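Checking sorting episodes before training with Selari

Contents: Before you start / Load the session / Align the views / Tag cloth states / Find the two-arm overlaps / Export

This page covers the review pass for soft-item sorting sessions in Selari 6. It assumes the session is already uploaded and that you have edit rights on the project. The sample project is called Karaki, and the task in it is sorting caps and other cloth items into clear bins by color. If you work with rigid parts, use the shorter page Ridwan Sumampouw wrote in June.

Before you start

You need the Selari command line tool, the session folder, and the calibration file for each fixed camera. Put the calibration files in the folder named calib. If one is missing, the loader will still run and fill in the default, and your timestamps will look fine while your poses are wrong. Check the folder by hand.

Load the session

Run:

selari load karaki_sort --views all --check

The check prints one line per view with the frame count. For the sample session every view should report 2,491 frames. A view that is short by one or two frames is fine. If it is short by more than that, load it again with --reindex before doing anything else.

Open the viewer and pick one of the low views at table height. Scrub to a point where a gripper is holding cloth over the table.
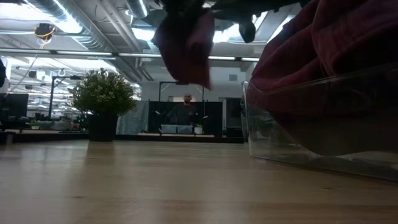

Low view: maroon cloth hanging from the gripper, with the clear bin at right.

The low views are the ones to use for height. From overhead, a piece of cloth hanging from the fingers and a piece lying on the table can give nearly the same mask. Turn on the mask overlay with M and check two things. The mask should follow the lower corner of the cloth, and it should stop where the held piece ends. The segmenter likes to join it to whatever is in the bin when the colors match. If it has joined them, draw a split line with S and press Enter. The split carries forward until the tracker loses the piece.

Align the views

Press A to open the alignment panel. Choose one event that shows up in at least two views, such as the fingers closing. Set the marker in each view and press Apply. Samira Hattar found that opening events give worse results, as cloth tends to stick to the finger pads for a few frames. Use closing events.

Tag cloth states

There are four state tags: flat, bunched, held, and in bin. Each tracked item gets exactly one tag at a time.

1. Step through with the right arrow and set a tag whenever the state changes. You don't need to tag every frame.

2. Tag an item as in bin only when the fingers are clear of it. Cloth piled above the rim still counts.

3. When something close to the lens takes up a large part of a low view, mark that range as blocked with B. In the view below, the dark rounded shape on the left covers so much of the table that the depth estimate there is no use. The clear wall of the container is also a problem. Our depth model reads through it in some spots and stops at the reflections in others, so leave the bin volume to the calibrated box.
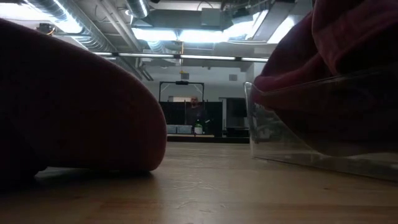 4. Save with Ctrl+S. Autosave writes to the cache only, and the cache is cleared when you switch sessions.

Find the two-arm overlaps

The planner treats the arms as separate until their work zones cross. Run:

selari overlap karaki_sort --min-gap 252

The gap is in milliseconds. The output is a list of ranges where both arms are near an item. Go through it in an overhead or angled view, where you can see both grippers at once. For each range, set which item belongs to which arm. Pay attention to items of the same color, for example one green cap near the left gripper and another held by the right one.
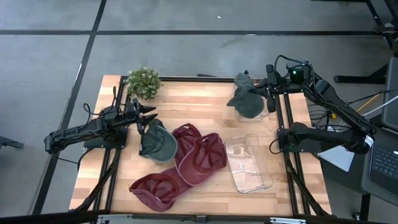 If the tracker has swapped two item IDs, fix the swap at the first bad frame and choose "apply to end of range." Fixing it further along leaves a short stretch of wrong labels, and the policy will pick that up. Hadi Moussa's script swapcheck.py catches most of these, but it misses swaps that happen while both items are partly hidden.

Export

selari export karaki_sort --tags --drop-blocked

Look at the last line of the log. The sample session gives 1,207 usable frames after blocked ranges and idle time are dropped. If your number is much lower, you have probably left a blocked range open. Search the tag file for a B with no end time.

Exports go to the out folder and are not versioned. Rename the folder before you run a second one.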